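Small Appliances, Unit 2: Looking at Surfaces
Handout for the Dirngate evening group - tutor Ecaterina Ursu 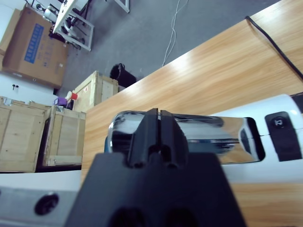

Fig. 1. Chrome part in a glossy white casing, on a light wooden tabletop.

I love this session, because shiny things are far harder to draw than people expect and far more fun once you get going!

Start with the chrome. There is no "chrome colour" in your pencil box. What you have are bands: white, grey, black, a faint blue. Look at them in Fig. 1 and notice how they lie side by side on the metal. Squint, find the darkest band, put it in first and be brave with it. Most first attempts are too pale (mine were, for years).

Now compare the casing. It is glossy too, but white plastic and polished metal behave differently - on plastic the shine sits on top of a colour, while on chrome the reflection is nearly all you get. I'm leaving the material of our casing open, so argue about it in your groups.

Then the joins. A thin seam runs across the white near the round button, and the chrome sits in a dark recess at its right end. Tiny lines like these tell the eye that separate parts meet. Draw them lightly, then look again.

Last, the wood. It has a warm orange-tan grain with bright streaks of light over it. Keep the grain soft and lift the streaks out with a putty rubber.

For next time
Choose one shiny object from your kitchen and draw it twice, once by a window and once under a lamp. Read page 36 of the course book, and page 146 if you fancy trying ink. Teodoro Magbanua has spare putty rubbers, and drawings can go in the Clandari folder by 7 pm.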